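Hestby County Wall Map, Second Edition

I make maps of places most map companies skip, and this is the one I get the most mail about. It covers all of Hestby County, from the Brunditz town line in the south up to the headwaters of the Ereck, with every township labeled and every boundary drawn the way the county draws it. If you bought the first edition, yes, the Brunditz annexation is on this one!
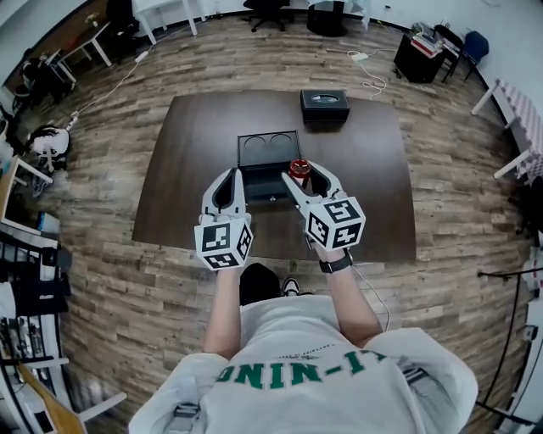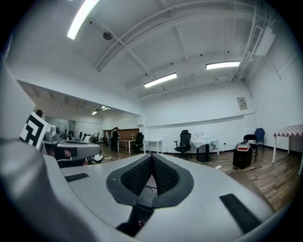 I started on the first edition after trying to find out which township my own road was in. The mailing address said Brunditz, the school district said something else, and the old road atlas in my car had the whole north half of the county filled in as one pale green blob. So I went down to the courthouse and asked to look at the plat books, and I've been at it ever since.

What's on it

There are 16 townships, each in its own soft color (I picked the colors so that no two neighbors match, and that took longer than I want to admit). City and village limits are a solid dark line. Township lines are thinner. School districts are dashed in blue, and you can follow them across the county without getting a headache, which was my main complaint with the map the county hands out.

Roads are all there, down to the gravel ones. I left off private drives and field lanes. Creeks are named wherever I could find a name that people use, and where the state and the locals disagree I went with the locals and put the state's name in parentheses underneath. Cemeteries, boat landings, grain elevators and former post offices each get a small symbol. The post offices are my favorite part — there are over 27 of them, most long gone, some nothing more than a corner of somebody's general store.

A population table runs down the left margin with a line for each township and each incorporated place, taken from the last census. I get asked why Brunditz looks smaller in my table than on the sign coming into town. The sign counts the lake subdivisions and those are outside the city limits. They're in the table too, just under their own township.

Paper and printing

The map comes on heavy matte paper from the Rashidi print shop. They do a proof for me on every run and I check it against my file with a magnifier, mostly for the blue dashes, which went a bit purple in the first edition. Matte means you can write on it with a pencil or a fine marker, and you won't get glare from a window across the room. If you want it to stand up to a busy hallway, ask for the laminated version. Dry-erase markers wipe off that one pretty well if you don't leave them on for weeks.

It ships rolled in a stiff tube and never folded. When you get it, lay it face down on a clean table overnight with a few books on the corners and it'll relax. Please don't iron it — somebody did, and wrote to me, and I felt terrible.

What's changed since the first edition

The Brunditz city limits now take in the land on both sides of the bypass. Two bridges over the Ereck are marked closed, and the detour for the northern one is shown. I fixed the spelling of a creek that I'd gotten wrong (thank you to everyone who wrote in, and there were a lot of you). The index on the back has been reset in larger type, and roads that change names at a township line are now listed under both names.

Who buys it

Real estate offices, a few schools, the road crews, and plenty of people who grew up in Hestby County and moved away. Genealogy folks like it for the cemeteries and post offices. One customer hung it in a barn and marks wherever his cows have turned up.

A word of warning, though. It isn't a survey. I draw from public records and I'm careful, but the map can't settle a fence argument with your neighbor. For that you need the recorder's office and probably a surveyor. It also isn't much use for phone navigation, and I don't sell a digital file.

Ordering

Pick matte or laminated, and tell me in the notes box if you want the school district lines left off, as some people find the map calmer without them. That version is printed to order, so it takes longer to reach you. Orders received before noon usually go out the same day. If the tube shows up crushed, send me a note and I'll mail you another map.

I update the city limits every March once the county posts its changes, and a printed list of corrections goes in the tube with any map that left the press before then.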